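**Minutes, database working group, Tuesday, 10:30**

Meeting room at Meltcombe, with the Jermont site on the line. The minutes of May were accepted without changes.

**1. Release of the Fluvusano catalogue**

The next version will hold 1,835 small RNA libraries from river fish and mussels. Of these, 142 are still without a tissue label. It was agreed to keep them out of the search page until the labels are checked, but to leave them in the bulk download.

**2. Peak calling**

Jermont has repeated the calling with the stricter cut-off. Three libraries gave no peaks at all — they will be sequenced again if there is material left.
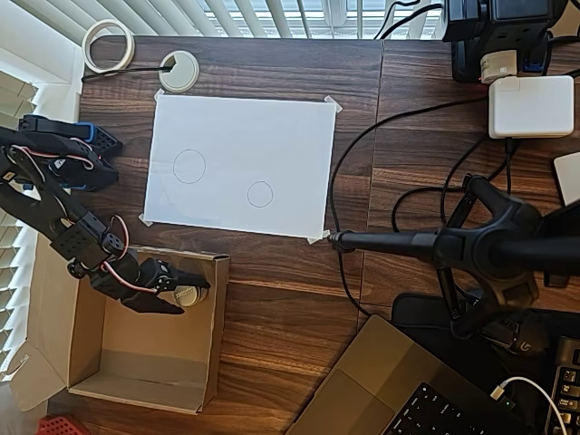
*Sheet with two hand-drawn circles, taped to the desk.*

**3. Sadeghi server**

Queries with more than 3,000 gene names are still stopped by the time limit. The group discussed to raise the limit or to send the results by email. The second option was favoured. Jermont will write the code, Meltcombe will test it.

**4. Help pages**

The colour key in the genome browser does not match the help text. To be corrected before the release. The page on file formats also needs a paragraph about strand information.

**5. Other business**

The request for a mirror site was moved to the next meeting.

Closed at 11:45.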